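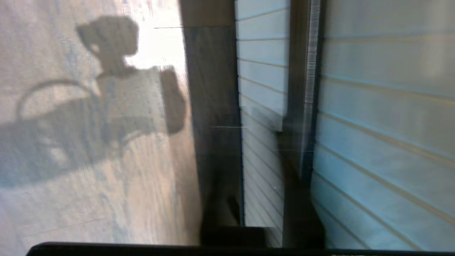

Residents > Plellirness House > Meetings > Lounge and Common Rooms

Print this page | E-mail this page

Plellirness House Residents' Association
Lounge and Common Rooms Group
Minutes of the February meeting, held in the ground floor lounge

The meeting opened at 7:05 p.m. There were 9 residents present, plus the building manager. Two apologies were received by e-mail.

1. Minutes of the last meeting

Approved with one correction. Under item 4, the price of the replacement blinds should read $105, not $150.

2. Matters arising

The lamp by the reading chairs has a new shade. The side door still sticks. The building manager will ask Adebisi Joinery to plane the bottom edge when they are next in the building.

3. TV cabinet

The group looked at the long cream cabinet under the television. Several residents have said that the top has turned into a place to leave things, and that small items go missing behind the screen. The ribbed fronts also collect dust in the grooves and the regular cleaning does not reach it.

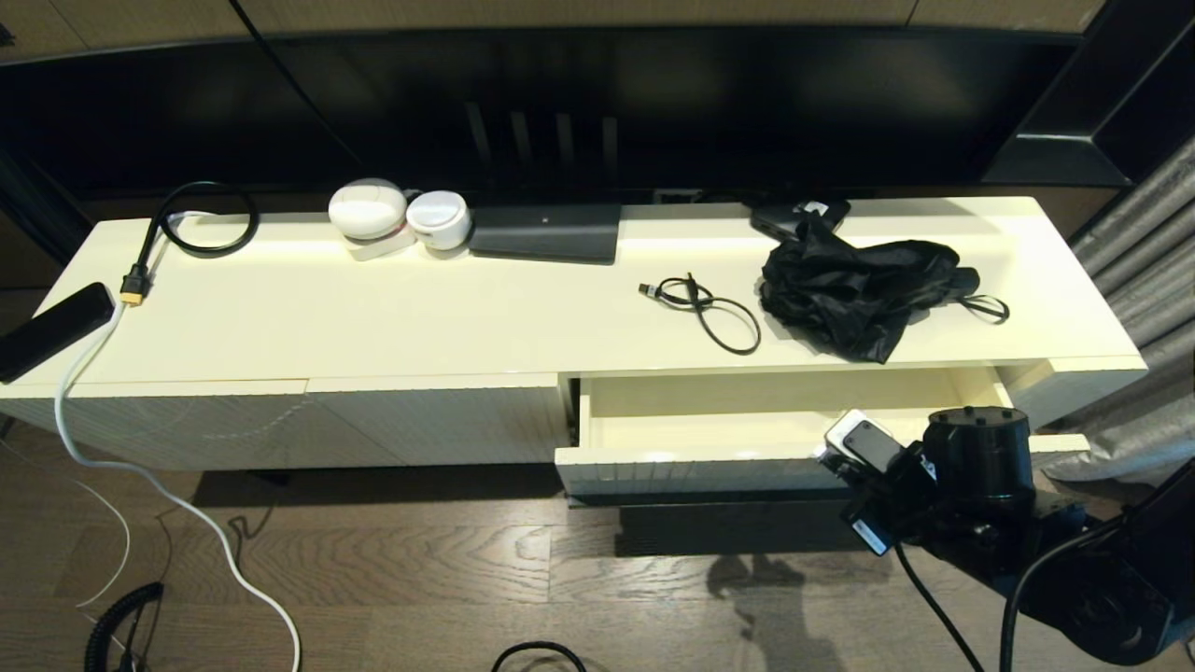 One member asked for the drawers to be used for cables and adapters. Another said the drawers were meant for board games when the cabinet was bought. After some discussion it was agreed that the games will stay on the shelf in the hall, where people are used to finding them, and that one drawer will be set aside for cables.

Agreed:
- Loose cables that are not in use go in the drawer.
- Bags are not to be left on the cabinet top. Anything left overnight goes to the lost property box in the office.
- The fronts to be brushed along the grooves once a month with a soft brush. No spray polish, as it leaves marks in the ribbing.

A request for a second small cabinet from Sundano was held over. The price has not come back yet.

4. Cables on the floor

A resident on the second floor reported catching a foot on a cable in front of the cabinet. The building manager confirmed that there is no outlet at that end of the wall and that moving one would need an electrician.
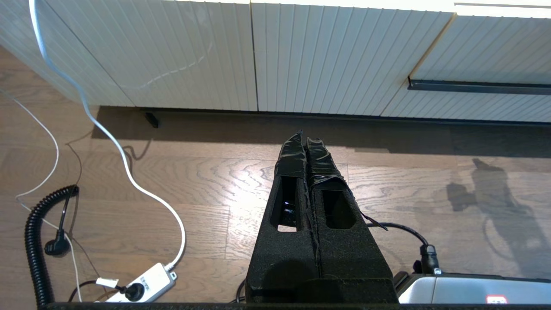 The Breltetti catalog has stick-on cable clips in packs of 32 and a low floor cover in white or brown. The group preferred brown, to go with the floor. It was pointed out that adhesive may lift the finish on the boards, so the cover should be laid without glue first and checked after a few weeks.

Agreed: one pack of clips and one floor cover, total not to go over $50. The building manager will order them.

5. What stays on the cabinet top

There was a longer talk on this than planned. Some members wanted the top completely clear. Others said that devices in regular use need to be within reach — crouching down to a drawer is hard for some residents. The vote was 6 to 3 in favor of leaving devices in use at the back, with the front half kept clear.
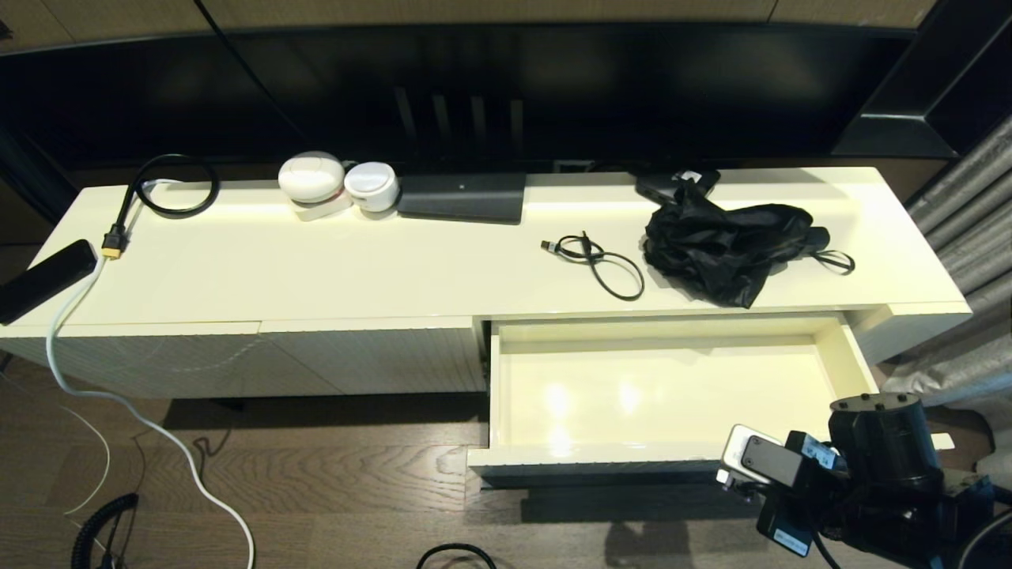 Item 5: cabinet top, with the white devices and flat black box toward the back.

A small printed card with the new rules will be put up beside the light switch. Wording to be sent around by e-mail before it is printed.

6. Any other business

The lounge will be closed for one morning in March for floor cleaning. A notice will go up in the elevator.

A member asked whether the heating could come on earlier. Passed to the building manager.

The meeting closed at 8:20 p.m. Next meeting in April, same room.

Comments (2) | Shares (0)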